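Last updated: March 25, 2025

The rule that gets skipped

Our bench rules for the arm at Cusomham used to run to 34 pages. I know because I wrote a good many of them, and because I have watched grown adults sign the back sheet without lifting the front one. There was a section on footwear. There was a section on who may amend the section on footwear. What there wasn't, until last April, was a plain sentence about what belongs on the table when the arm is live.

We had plenty on speed and force, mind you. People like writing rules with a figure in them - it feels like engineering. The Younis guidance we borrowed from was very good on figures and silent on clutter. Yet most of the near misses in my notebook are dull domestic affairs: a cable where a wrist wanted to go, a clamp left from the previous job, somebody reaching in to straighten something that was perfectly all right crooked.

A table mid-job is a busy place, and a rule has to survive contact with it.

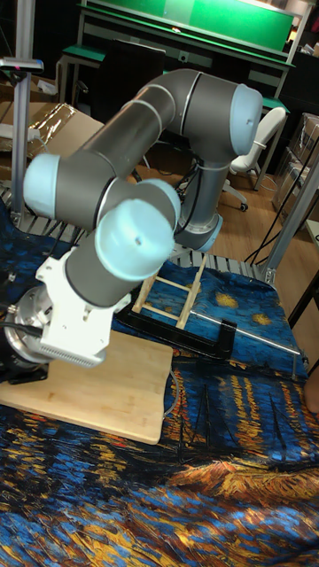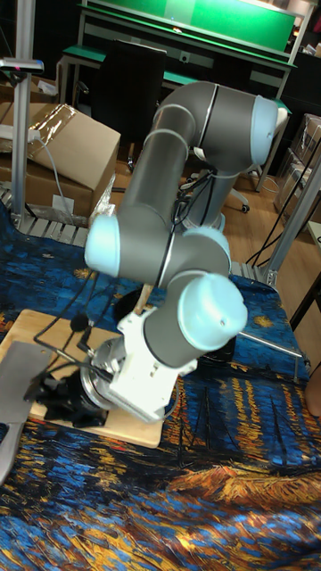
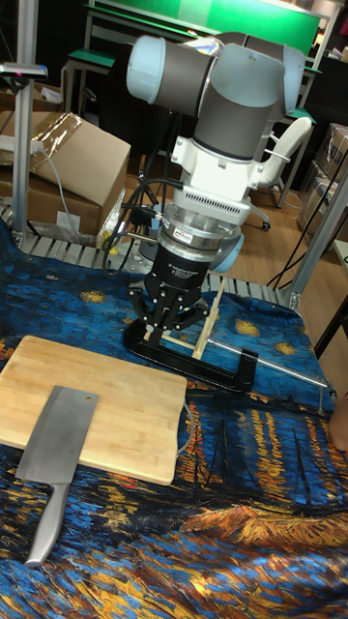 My colleague Shih-chieh Wan would have everything cleared except the one object being handled. It's a tidy position and I held it myself for a while. The trouble is that real work has other objects in it. An arm that has only ever met a bare surface has learned about bare surfaces, and so have the people standing next to it. What I want is for every item to have been put there on purpose by someone who can say so.

So the new sheet has 3 rules. Anything on the table is named aloud before the arm is enabled. Anything with an edge is placed last and taken away first. Hands stay off the table while the arm is enabled, including the hands of people who have been doing this for years and are therefore quite sure it doesn't mean them.

The third caused the row. Prondaneo, who audit us, wanted a marked line 30 centimetres out from the table edge. I said a line is something people lean over. They said a line is something people can be told off for leaning over, and I must admit that is a better argument than mine. We have the line now. It is yellow and already scuffed.

The other complaint is that naming things aloud makes you feel a fool. It does. I have stood in a quiet room and said "chopping board" to a machine with no interest in the matter. I have also, halfway down the list, come to a thing I couldn't account for and gone to find out whose it was. Zarnico's people tried the same drill with a tick sheet and got 100 per cent compliance in the first week, which ought to have worried them more than it did. A tick can be made from the corridor.

I'd keep the footwear section, by the way. Cut it to a line.

Contact the editor | © 2025 Cusomham Bench Notes | Back to top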